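Handout 6: Good Practice for Bin-Picking Cells
Course unit: Robot Workcell Setup and Conduct. Instructor: Norbert Farkas. Lab lead: Ah-rin Ra.

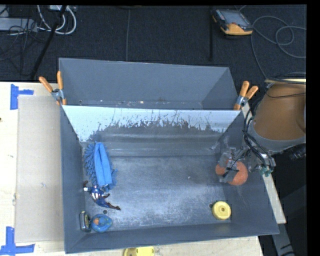

1. Scope

These notes cover the tabletop picking cells used in the lab sessions. They apply to any setup in which one arm picks mixed objects from an open bin. They do not replace the risk assessment for the cell, which is kept with the Groltholm binder and must be read before the first session.

2. Fixing the bins

2.1 A bin that shifts during a run invalidates the run. Where two bins stand against each other, clamp them at the shared rim, one clamp toward each end. Spring clamps with orange handles, as on the cell shown, are acceptable for light objects.
2.2 Clamp handles stand above the rim. Enter them in the collision model as keep-out volumes. Sixteen of last term's reported contacts would not matter here; one contact with a clamp is enough to stop work and re-check the wrist.
2.3 Mark reference positions on the work surface with tape. Use L or T shapes. A single strip fixes only one direction.
2.4 Inspect the bin walls and floor. Scratches and bright worn patches on gray metal change how light returns to a depth sensor. Note them in the cell log. Do not polish or paint a bin in the middle of a test series.

3. Object sets

3.1 A set must mix rigid and soft items. The set shown includes a blue microfiber duster or mitt, an action figure, a thick yellow disc and a soft-looking reddish-orange object.
3.2 Before each series, compare the bin contents with the set sheet. Anything not on the sheet is removed.
3.3 Place items by the drawn layout or by tipping. State which method was used. The two must not be mixed within a series.
3.4 Items near a wall are the hard cases. Keep them in the set and do not nudge them toward the center between attempts.

4. Cables and controller

4.1 Cables on the arm must be long enough for full wrist rotation and must not hang below the gripper fingers at any programmed pose.
4.2 Floor cables are routed away from the operator's standing position.
4.3 The teach pendant must be within reach of the operator whenever drive power is on. The stop button is tested at the start of every session, and the test is logged.

5. Conduct during a run

5.1 Hands stay out of the bin while drive power is on. Reduced speed is not an exception.
5.2 One person has control. Handover is spoken and confirmed.
5.3 After 2 failed grasps on the same item, stop and record the pose before continuing.

6. Records

Log entries go into Medve under the cell name, with the operator, set number, placement method and any stop. Entries for the September sessions close on 1st October.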